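Inicio | Hogar | Dormitorio | Lavandería | Mudanzas | Entrar

Funda del colchón con arrugas y olor a cartón después de la mudanza, ¿la quito o la dejo?

Publicado por Isauro Ochoa el 27 de febrero de 2023
Imprimir | Enviar por correo

Hola a todos, voy con prisa que estoy en plena mudanza. Tengo la cama ya montada, cabecero gris tapizado de esos con canales verticales y marco de madera clara. Modelo Zeltach, por si alguien lo tiene. El colchón vino enrollado y lleva una tela fina beige que me queda floja, con arrugas por todos lados. No sé si es la funda de verdad o algo para el transporte. Cremallera no le encuentro, igual está debajo y no la veo.

Segunda cosa. Las toallas y la ropa de cama han estado en cajas desde mayo en casa de mi hermana y huelen a cartón. Todo. Estoy sacándolo encima del colchón porque no tengo otro sitio limpio, y no sé si le voy a pasar el olor. 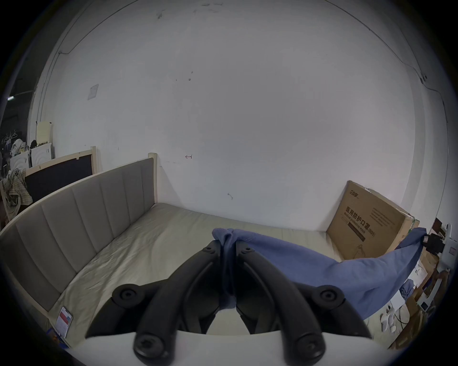 La tela azul y el colchón todavía sin sábana.

Y ya de paso: el cabecero coge pelusa azul en los canales, en las costuras sobre todo. ¿Con qué se limpia sin levantar la tela? He mirado un cepillo Fellura pero no me fio mucho. Presupuesto poco, que entre el camión y la fianza voy justo. Gracias!!

Compartir (2) | Imprimir | Enviar por correo

Ljubica Delić

A ver por partes.

La tela. Levanta el colchón por los pies y mira el canto de abajo, muchas veces la cremallera va ahí y con el tirador escondido. Si hay etiqueta con símbolos de lavado, es funda y se queda. Si es una tela cosida sin etiqueta ni nada, tampoco la cortes!! Escribe antes a la tienda, que si cortas luego para la garantía te ponen pegas. Las arrugas en uno enrollado son normales los primeros días. Estira desde las esquinas, sin sábana, y déjalo una noche.

El olor. Lava todo antes de guardarlo, a 40 grados, media dosis de detergente y sin suavizante. El suavizante tapa el olor y a la semana vuelve. Las azules apártalas el primer lavado, por si destiñen. Y seca bien, mejor al aire. Por el colchón no sufras, un rato de toallas encima no le hace nada si están secas. Si te quedas con la duda: bicarbonato, un par de horas, aspirar.

Cabecero: aspirador con boquilla estrecha, de arriba abajo siguiendo el canal. Después un paño apenas húmedo. Nada de frotar en círculos, ahí es donde salen bolitas.

Comentarios (2) | Compartir

Osamu Miyazaki

Vinagre blanco en el cajetin del suavizante y listo. A mi me funcionó con unas mantas que llevaban dos años en un trastero. El cepillo Fellura lo tuve, el mango se parte enseguida. Lo de la funda ni idea.

Comentarios (0) | Compartir

Valtteri Oksanen

Yo compraría un protector y me olvido de las arrugas. El mío es Amano, va con goma por todo el borde y tira de la tela de abajo, queda liso. Mide el alto del colchón antes, yo no lo medí y tuve que devolver el primero. Con el cabecero de acuerdo con Ljubica, aunque yo uso un rodillo adhesivo para la pelusa y en las costuras un cepillo de dientes viejo, en seco.

Ah, y tira las cajas cuanto antes si huelen, que el cuarto entero acaba oliendo igual.

Comentarios (1) | Compartir

Isauro Ochoa

Encontrada la cremallera, estaba en el canto de abajo como decía Ljubica. Con etiqueta y todo. Pongo lavadora esta noche, lo del vinagre lo dejo para la segunda tanda. Gracias

Visto 119 veces | Imprimir | Enviar por correo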